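The Trim Level Racket

I went to see the Kabbaj Usdale with every intention of liking it. It's a midsize crossover with a decent cabin, and after three days of driving one on wet county roads I can report that it steers well and doesn't rattle. What I can't get past is the menu on the center screen that says "Store."

Open it and you find the heated rear seats. They're in the car already. The wires are in there, the elements are in there, and you've been paying for gas to haul them up every hill since you drove off the lot. They turn on for $20 a month, or $400 for as long as you own the car. Sell it, and the next owner gets to pay again.

Kabbaj calls this flexibility. The regional product manager, Magdy Lahlou, told me buyers "don't want to commit to a winter feature in June." Maybe he has met these people. I've been writing about cars for a good while and I've yet to hear from a reader who lay awake worrying that the back seat might be warm in a month when it didn't need to be.

The usual defense is cost. Building one wiring harness is cheaper than building five, the argument goes, so fitting everything to every car saves money, and the savings get passed along. I'd love to see them. The base Usdale costs more than the model it replaced, which had a real button for the rear seats on the middle package and no store of any kind. If fitting the hardware to every car is cheaper, then the hardware has been paid for, and the monthly charge is for permission.

Flurina Schwaiger, who ran parts pricing for a dealer group before she went out on her own, was blunter with me. She thinks the purchase price and the subscription are being worked out by two separate departments, each of them convinced the other is giving something away. I have no way of checking that, but it fits what I see on the window stickers.
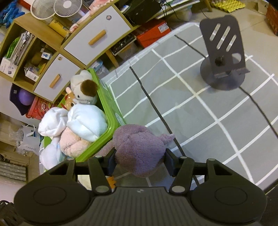 Does a buyer ever come out ahead by paying monthly? Only by using the feature for less than 20 months over the whole time they own the car, and by remembering to switch it off every spring.

That last part is where I get really suspicious. Turning the seats on takes two taps. Turning them off means logging in to a website with the password you made up at the dealership while someone was trying to sell you floor mats. I tried it on the test car. It took me two attempts and a text message code, and then I got a page asking if I was sure, with the "Keep my comfort" button in bright blue and the other one in gray. People who design a page like that know what they're doing.

Then there's the used market, which car companies talk about as if it were something that happens to other people. Rania Abou Zeid sells secondhand crossovers and small trucks from a lot out by the highway, and she's had two cars come back already. In both cases the buyer had tried a feature on the test drive, liked it, and lost it when the first owner's account was closed. She now has customers sign a sheet listing what might stop working. A sheet! For a used car with 38 thousand miles on it and nothing broken.

I'll give the other side what it's owed. Some things in a car do cost money to keep going. Live traffic costs money, and so do map updates and the call center that picks up when an airbag goes off. Numura charges for its navigation service after the trial runs out and I've never complained, since someone has to keep drawing the new roads. My rule of thumb is simple enough: if it would still work with the antenna unplugged, I shouldn't be getting a bill for it.

By that rule the Usdale fails on the rear seats, on the automatic high beams and on the 105 watt speaker upgrade, where the extra power is sitting in the amplifier and gets let out by a line of code. It passes on the traffic service. One out of four.

Would buyers punish this if they knew? I'm not so sure. Iman El Sherbiny, who leases two Usdales for her catering business, shrugged when I brought it up. It's one more line on the statement, she said, next to the software and the parking. I suspect that shrug is worth more to Kabbaj than any engine it has ever built – and the planning people at Colloditz, who have a new sedan due in December, will have noticed it too.

My advice for now is dull. Before you sign, ask the salesperson to print a list of everything that will ask you for money later, and for how much. If they can't produce it, go home. The dealer I asked said he'd have to get back to me, and as of 23 April 2021 he hasn't.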